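The Blue Basket Method, or How I Finally Learned to Put Groceries Away

Posted in Home & Kitchen | 15 comments | 101 shares

I grew up in a house where the groceries came in on both arms, all in one trip, and got dropped on the kitchen floor with a great big sigh. Then everybody wandered off. The milk got rescued and the ice cream got rescued, and the rest of it sort of lived there until dinner, when somebody needed the onions. I carried that habit right into my own grown-up kitchen and kept it up for far too many years (my poor knees, stepping over bags of potatoes).

What changed things was moving to Soncombe, where the kitchen is a narrow little galley with a door at each end. If you drop bags on the floor in a galley kitchen you have blocked the road. I did it twice, tripped once, and decided I had better come up with something else.

So now I use baskets. Plain plastic shopping baskets, the kind you carry over your arm at the store. I bought my first one when the Jacobs market over on the corner closed down in May and sold off its fixtures. I went in for a set of shelf brackets and came out with a basket and no brackets at all, which is very much how I shop. I loved it so much that I ordered more from Ravex, and they have held up to everything I have thrown in them, including a leaky jar of pickles that I would rather not discuss.

Why a basket and not a bin

I did try bins first. I had a lovely solid one from Trorkitell with a lid that clicked, and it was perfectly nice for Christmas ribbon, but it was hopeless for food. A bag of damp lettuce went in and a puddle came out. Things slid under other things and I forgot them. With a slotted basket the air gets through, the crumbs fall out when you give it a shake, and you can peek at what's in there from the side — you'd be surprised how often that saves me from buying a third bag of rice.

They are also a breeze to wash. I take mine out to the back step with the hose and a drop of dish soap, give the slots a going over with an old vegetable brush, and leave them upside down in the sun. The corners are where the onion skins collect, so spend an extra minute there. In the winter I do it in the tub, and I won't pretend that's as pleasant.

How I do it now

When I get home, the bags go on the counter and the baskets go next to them. One is for the fridge, one is for the pantry, and one is for what I call the hallway things, meaning soap and lightbulbs and paper towels and anything else that doesn't get eaten. I unpack straight from bag to basket without stopping to think about shelves. Heavy goes in first, so cans and jars, then boxes standing on end, then bread and anything soft on the very top. Eggs stay out on the counter by themselves. I have learned my lesson with eggs.

Then each basket gets carried to where it's going and emptied right there. No more walking back and forth with one can of beans in each hand! I set the kitchen timer for 15 minutes when I started, just to see, and I was wiping down the counter before it rang. The old way could take me the whole evening, if you count the parts where I sat down.

The one rule I try to keep is that a basket has to be emptied the same day. A basket left full turns into a cupboard, and once it's a cupboard you will start putting mail in it. Ask me how I know.

My favorite is still a blue one, a good deep glossy blue, with a thick rounded rim and row after row of those narrow slots. It's such a cheerful color on a gray afternoon, and the light comes through the sides so prettily when there's a window behind it. 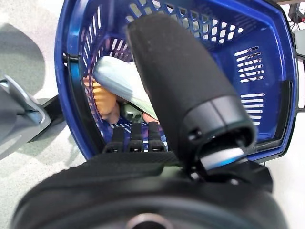
A few other places they come in handy

I keep one at the bottom of the stairs for whatever needs to go up. Socks, library books, the tape measure that belongs in the bedroom and has never once stayed there. Whoever goes up next takes the basket along, at least in theory.

They're good in the garden too. I pick tomatoes and beans right into one and rinse the whole lot under the outside tap, and the dirt goes back to the flower bed where it came from. And on the way to a potluck, a casserole dish wrapped in a towel rides very nicely in a basket on the car floor, with serving spoons tucked down the side.

Next time I want to tell you about the pantry shelves, which are a longer story and involve those brackets I still haven't bought. If you have a basket trick of your own, leave it in the comments — I read every one of them, usually with my coffee.

Share this post | 30 likes

Join 210 other readers and get new posts by email. You can unsubscribe at any time.

This site uses cookies to remember your preferences. By continuing to browse you agree to our use of cookies. Accept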